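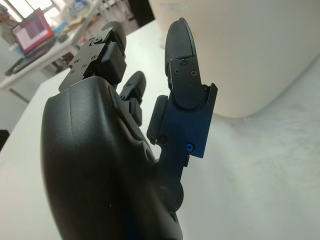
Black Phillips heads under the fingertip pad, one bright blue screw lower on the plate.

Posted 16 Dec 2021 by Mark Anthony Lacson

I'm ordering small hardware for dark blue anodized brackets and I can't decide on screw color. The thumb plate in the photo has both, black near the top and a single bright blue head farther down. I like the blue one. My question is whether it would look right to use blue everywhere, or if I should stay with black and keep it plain. I'd be buying a bag of 1,000 either way, so I want to get it right before January.

tessfiler
Black. The plate is so dark that the blue tint only shows a little, and a bright head on it is the first thing you see. That's fine once. Do it on every hole and it looks like a toy.

Braltum
I disagree. If the plate is blue, the screws can be blue. Mixed colors look like somebody ran out.

tessfiler
Mixed colors can be useful though. On my own brackets I use a colored head for the one screw I take out for adjustment, and black for the ones I leave alone. Saves me hunting for it.

Mark Anthony Lacson
I hadn't thought of that. Mine do have one screw each that gets adjusted.

ozkan_c
Two things to check before you buy. First, what the blue screws are made of. A lot of colored ones are aluminum and the heads strip easily in small sizes. I ruined 5 of them in one evening with a worn driver. Second, dye lots. I bought blue from Vindia twice and the second bag was closer to purple.

Braltum
Stripping is a driver problem. Buy a decent bit and don't lean on it.

ozkan_c
It was a bad bit, yes. Steel still would have survived it.

pmarsh
Countersunk or raised? The finger plate on the left has countersunk holes. If yours are cut that way, a pan head is going to sit on top and look wrong whatever color it is.

Mark Anthony Lacson
Mine are flat, no countersink. So pan heads. I'll get 1,000 black steel and a small pack of blue for the adjustment screws. Will ask the seller about the material first.

Braltum
Still think you'll wish you had gone all blue.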